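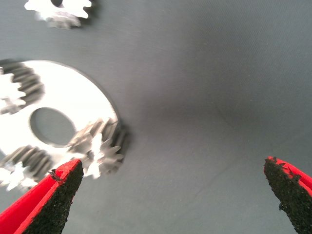

Why does the sea go in and out?

I live near the Solent, and when I was little I thought somebody pulled a plug out! The real answer is up in the sky. The Moon pulls on everything on Earth, and water is runny, so it can move when it's pulled. The sea bulges a bit on the side facing the Moon, and it bulges on the far side too (I know, that one made my head hurt).

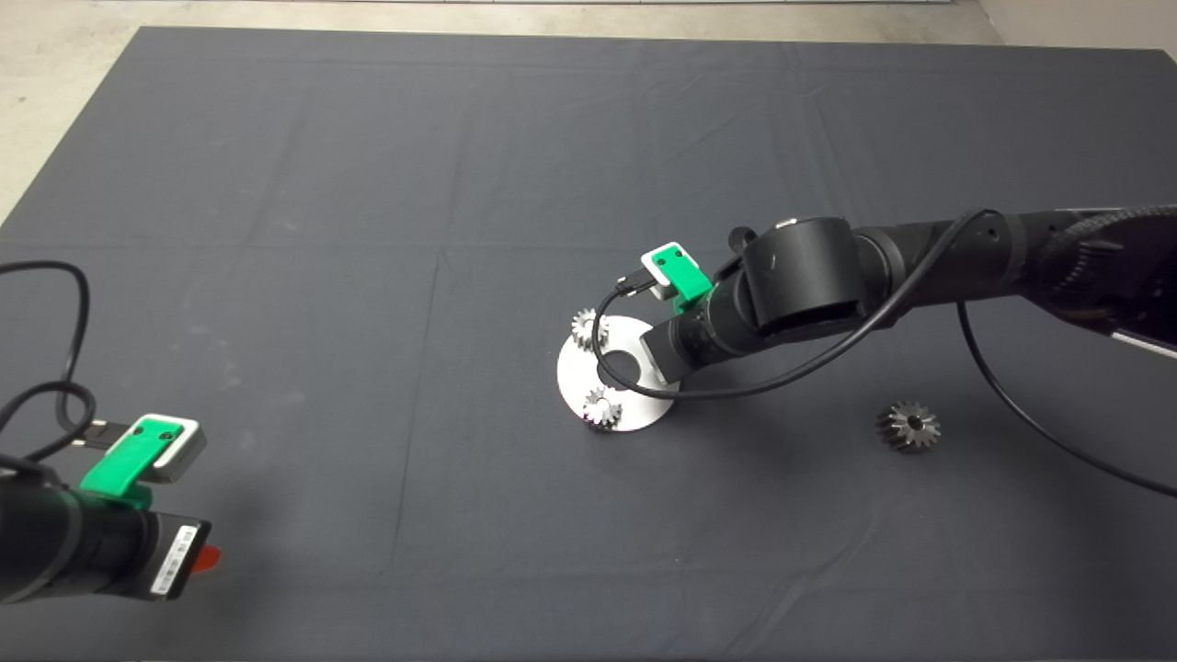 Tides leave clues behind, and I love hunting for them. Go to the beach at Drastport in June and you'll find a wiggly line of seaweed where the water last stopped. The sand below it has ripples, a bit like the faint creases running across that big dark grey cloth, only much closer together.

The Sun pulls as well, but it's so far away that its pull is weaker. When the Sun and Moon line up we get extra big tides, called spring tides, and they happen all year round! Always check the tide times before you go exploring, and take a grown-up with you.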